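Kitchen and pantry helpers wanted, Pidden test kitchen

Posted February 17, 2021 by Shahnaz Khondokar, Skeltance

We are looking for 2 persons to help us keep the kitchen in Pidden in good order. You will put dishes to their places, wipe the wood and the stone, and prepare the counter before each cooking group comes.
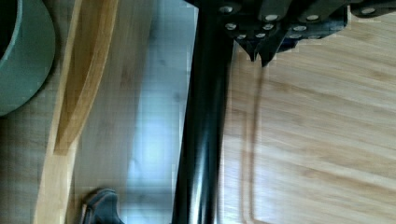 Boards and trays are the biggest part of the work. Please treat the wood with patience and dry it well after every wash. Some pieces have a thin groove in the surface, and crumbs like to stay inside, so we ask you to clean along the grain and then go through the groove with a soft brush. Oil is provided by us.

On the counter we keep small things in trays, so that one bowl or some crackers can be carried to the table together. The round board has its place toward the back. Canisters must be closed with the lid after use. 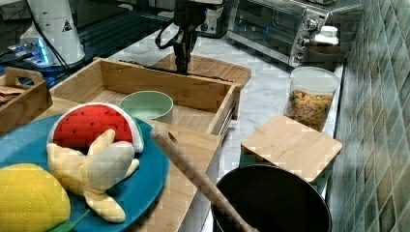 What we offer

Shifts of 10 hours per week, paid every month. You will learn the work during the first 17 days together with a colleague. The contract goes until the end of August and can be made longer.

You do not need a diploma. It is good if you can lift a full drawer and if you notice when a plate is in the wrong place.

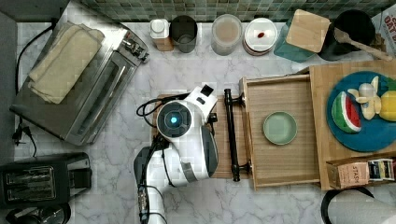 Marble counter with the drawer open, a green plate inside and toy fruit on the blue plate.

To apply, write a short letter to Shahnaz Khondokar, Skeltance, Pidden. Please say from which day you can start.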